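# Can a machine clean up the break room yet?

My short answer is no, with a few exceptions that are worth money to the right buyer.

I ran the night cleaning contract at the Stulen offices long enough to have an opinion about floors. Floors are the part of the job machines were supposed to take first, and in one sense they did. A scrubber will do a bare hallway at 2 in the morning and do it well. Ours covered the whole ground floor before anyone came in. It also pushed a candy wrapper from the elevator to the loading dock, because a wrapper was something it could neither scrub nor pick up.

That wrapper is where I think the argument should be. Mopping is a motion you repeat. Tidying is a string of small decisions, and each one needs a hand at the end of it. Crumpled paper gives when you squeeze it. A bottle rolls away. A flat plastic bag has no edge to grab unless you make one. People do all of this while thinking about dinner.

Gaétan Leclerc, who bought equipment for us at Drimier, used to say that the price of a machine is the price plus the person who walks ahead of it. He was right about the scrubber. Someone had to move the chairs and clear the trash first, and that someone was paid for the full shift. We had 102 rooms on the sheet and 400 chairs to go with them. The savings on paper were good. The savings in March, when I went through the hours, were small.

I don't take this as proof that it can't be done. The newer approach, where a person works with grippers in their own hands so a machine can learn from the way the job is done, seems sensible to me. It starts from the chore as it is, with the chair legs and the cables in the way. I would trust a machine taught on a messy floor sooner than one taught on a clean bench.

What I do object to is the sales talk. The Prindine brochure promised "full room reset" and showed a room with one cup in it. Rooms have people's feet in them, and trash that doesn't match other trash. A crumpled white scrap, a small wrapper or box and a green bottle on gray tile make a fair test — fairer than the cup.
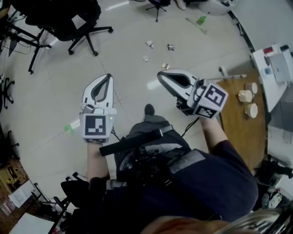

## What I would pay for now

Scrubbers, yes, for long halls with nothing in them. Carts that haul full bags to the dock, yes, if the doors are wide enough.

For picking up, I would still hire a person. If a vendor wants to change my mind, they can come on a Wednesday after the staff lunch and let the machine start on the room before anybody moves a chair. I'd want to see it finish the job, and I'd want to know how many times someone had to step in.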